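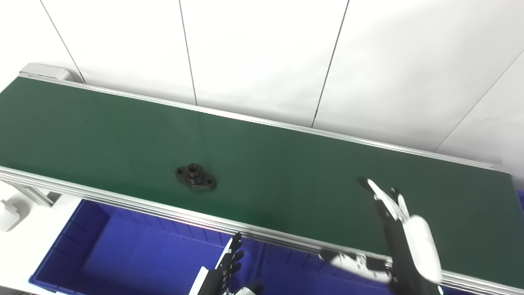 Taking small metal parts off a belt and into a tote, without dings

Posted 28 August 2023 by Aroha Lowther

I've been asked three times since July how we get flanged fittings off the belt and into the totes at Mellstead without them ending up scratched, so I'm writing the whole thing down and then I can just send people the link! It's all aimed at small stuff you can pick up in one hand, the sort with a flat base, a boss in the middle and a screw hole at each end. Big castings are a different job and I'm not the person to ask.

What you need

A belt you can slow down. A plastic tote with straight sides (ours are blue, any colour does). Foam sheet or card for between layers. A soft brush, a clean rag, a marker and some labels. Gloves that fit. I know everyone says that about gloves, but if the fingertips are baggy you'll fumble anything this size all day long.

Getting the tote in the right place

Put the tote right up against the near side of the belt, with its rim lower than the side rail. Ours used to sit on a trolley a good step back and we were swinging every part through the air to get it there, which is daft when you think how many times a shift you do it. Long side of the tote parallel to the belt, so you can fill it from one end to the other and not have to lean.

Check the bottom before you start. Totes come back from Huncombe with all sorts in them (swarf, bits of tape, once a whole sandwich wrapper) and grit in the ribs will mark a black finish in no time. Tip it out, give it a brush, wipe it, then lay your first sheet of foam flat.

If you've got room, keep a second empty one within reach for rejects. Don't put rejects in a corner of the good tote and tell yourself you'll remember. I did that for a week when I started and Lindsay Tipoki still brings it up.

Setting the belt

Slow is fine. You want one part in front of you at a time with a decent gap behind it. If they arrive touching, the edge of one base plate rides up over the next and then you're untangling instead of packing. Wipe the belt down first, too. A dark green belt hides oil beautifully and you only find out when your gloves are black.

Have a look at the side rails while you're there. Ours are aluminium and they pick up little burrs where things have been dropped on them. Run the rag along, and if it snags, get that spot filed before you put any parts through.

Picking up

Go in from above and take the part by the raised boss, thumb on the near side and two fingers on the far side. It's the easiest bit to grip and it keeps your fingers off the flat face underneath. If you go for the thin edge of the base you'll end up scraping it along the belt to get a nail under it. Lift straight up, clear the rail, then come across. Most of our dings came from people going across too early and clipping the rail on the way.

Turn it over once on the way and look at three places: the centre hole, the two small holes and the flat face. You're looking for chips left in the holes and for knocks on the face. Anything doubtful goes in the reject tote and somebody looks at it later, don't stand there deciding with more coming along behind it.

Putting down

Flat face down, holes pointing along the length of the tote. Set it down, don't drop it, even the last inch. Start at the far end and work back towards yourself in rows. A finger's width between parts is plenty.

When the layer's full, foam on top and start again. We stop at 4 layers. You can get more in, and Daren on the dispatch side would love it if we did, but a tote of metal gets heavy fast and the bottom foam goes flat as a pancake.

We pack 100 to a tote, so 25 a layer, five rows of five. That makes a short layer really obvious before you cover it up.

Finishing off

Write the label before you lift the tote away, and stick it on the short end where it can be read on the rack. Part number, quantity, date, your initials. Then lid on, and lift with both hands under the rim. Stop the belt while you swap totes, even if it feels quicker to leave it going.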